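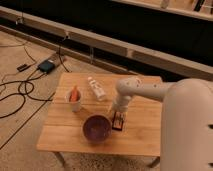

Gallery > Workshop Notes > Table Rules

I've been writing the house rules for our arm table at Jollavik, and Wenche Myklebust told me rules go down easier with pictures. So I made a gallery! It's a short one. The whole rule sheet used to be 45 lines long and I've got it down to 30, mostly by throwing out things I wrote when I was grumpy.

The big ones: hands stay off the tabletop while the arm is powered. Whoever starts a run says so out loud. Keep the speed at 35 percent until you've watched the full path once - yes, even if you ran the same path yesterday. And know where the stop button is before you touch anything else (Henok Gebreyes made me put that one first, and he was right).

Sixten Hedlund wants a separate rule for bowls and cups. I'm still thinking about it, but for now we say go slow near anything with a rim.

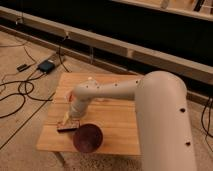 Gripper down low, with a bowl right beside it. Slow speed only for this kind of move, please!

The Londale people use a longer sheet than ours and I've borrowed their wording on cables - keep them out of the walkway, check them before each session. If something reads wrong, tell me or Hedvig Moen and we'll fix it in the September version.

Contact | © Jollavik Workshop | Back to top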